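Speaker notes: Choosing fingers for a hand-held gripper
Ludumard user meeting, July 2019

Slide 1. Opening

Good afternoon and thank you for coming. My talk is about gripper fingers, and only a little about the software. I will speak slowly. If I use a wrong word, please stop me and I will try another one.

(Wait for the lights to go down.)

Slide 2. What we wanted to know

We had two sets of fingers for the same hand-held tool. The first set is called Arkex and the second set is called Imero. Both have the same mounting, so it takes one person a few minutes to change them. Our question was simple: which set holds a thin, round handle better, and which one lets the camera see more of the work?

We gave each set 20 tries on every object. A try was good if the object was lifted, carried over the table and put into its place without turning in the fingers. A try was bad if the person had to grip a second time.

Slide 3. The objects

For the main test we used paintbrushes and a clear box with compartments. A brush is a difficult thing. The handle is not the same thickness along its length, it is shiny, and the metal part reflects the lamp. The clear box is difficult for a different reason. The camera often sees the edges of the walls but not the walls themselves, and the operator must learn where the opening is. 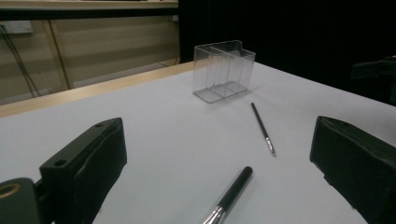

With the Arkex set, the thicker brush was easy for everybody. The thin one was harder. When the fingers closed too far from the middle of the handle, the heavy end dropped and the brush turned. Softer pads helped with this, but they also became dirty faster and we had to clean them after each group of tries.

Please note that I do not say the harder pads are bad. For a box or a bottle they are better, and they keep their shape.

(Ask: who here has worked with clear plastic? Take one or two answers, then move on.)

Slide 4. Results for the first part

Thick brush: no bad tries with either set.
Thin brush: 3 bad tries with Imero, 13 with Arkex.

I was surprised by the second line. We checked the mounting and repeated the whole group in September of last year, when the new pads arrived. The difference became smaller but it did not go away.

Slide 5. Two tools at one table

The second part of the talk is about using two hand-held tools together, one in each hand. This was the idea of our colleagues in the Ventura project. They want to pass an object from one gripper to the other in the air, without putting it down.
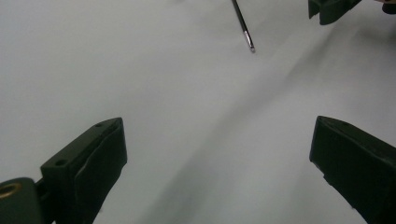

Passing an object is mostly a question of space. Each tool needs room to open, and the two sets of fingers must not touch. The camera on one tool also has to see enough of the other side. A narrow object makes this harder to judge. When you look between two wide-open fingers at a thin dark rod with a silvery metal tip, and the surface behind it is plain pale grey, there is very little to tell you how far away it is. Our operators learned to watch the tip, which is the brightest part, and to move in slowly from the side.

We also tried a patterned cloth on the table. The operators liked it, but the camera tracking did not improve in a way we could measure, so we went back to a plain surface.

Slide 6. What we would change

The opening of the fingers could be a little smaller for this kind of work. A wide opening is comfortable at first, but the hand gets tired on the long way to close.

I would also like a small mark on the inner side of each finger, to show the centre of the pad.

(If there is time: the short video of the slow approach. If not, go to questions.)

Slide 7. Questions

Probable question: the price of the pads. Answer: I do not have the new price list, please write to me.

Probable question: do the results hold for a robot arm? Answer: we have not tested this yet. The fingers fit, but the closing force would be different, and I do not want to guess.

Leave the results table on the screen during the questions.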